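Journal > Listening > Audiobooks

The Pelwood Inheritance, and falling asleep in chapter 12

I finished The Pelwood Inheritance on Thursday, a library loan with two days left on it. It runs to just over 15 hours, and I listened to most of it in bed with the sleep timer on, so I heard several chapters twice and one of them three times.

The story is a country house mystery with the house already sold. Three cousins come back to Clinedstead to clear it before the new owners move in, and a letter turns up that should have been burnt. The first third is slow. The reader has a low, even voice and doesn't do much to separate the cousins, so until the solicitor arrived I kept losing track of who was in the kitchen.

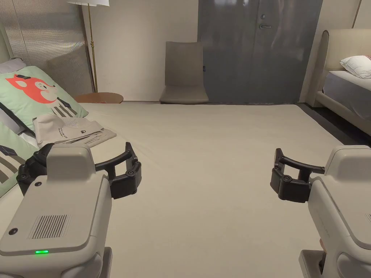
My sister had the same loan before me and said the cousins only made sense to her once she gave up on the voices and listened for who was being rude. I tried that from chapter 12 onwards and it helped.

The reader is much better with the older parts. The aunt gets a dry, clipped delivery that suits her, and the scene at the ferry at Prikdale is the best in the recording. I sat up for that one. The ending is fair - the clue is there early on, in a conversation about curtain rings - but the last hour explains it all over again.

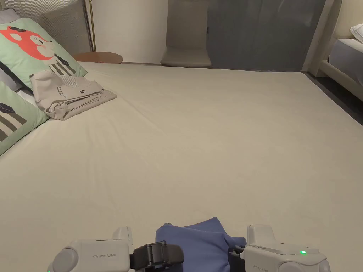
Posted Apr 27, 2019 by the blog's author
Filed under: Audiobooks, Mysteries

I looked at the paperback in the shop afterwards to check how a few names were spelt. Trevaskis, the solicitor, I had been hearing as two words. The print version also has a family tree at the front, and I would have been glad of it. The audio edition gives you nothing of the kind, so it's worth writing the cousins down as you go.

Would I recommend it? Yes, for a long drive or a week of ironing, at a slightly faster speed. In bed it's too easy to drift off and miss the will. The second book is due in June with a different reader, and I've put a hold on it.

Recent posts
Short mysteries under five hours
Giving up on a book at 75 per cent
What I listened to last winter
Sleep timers compared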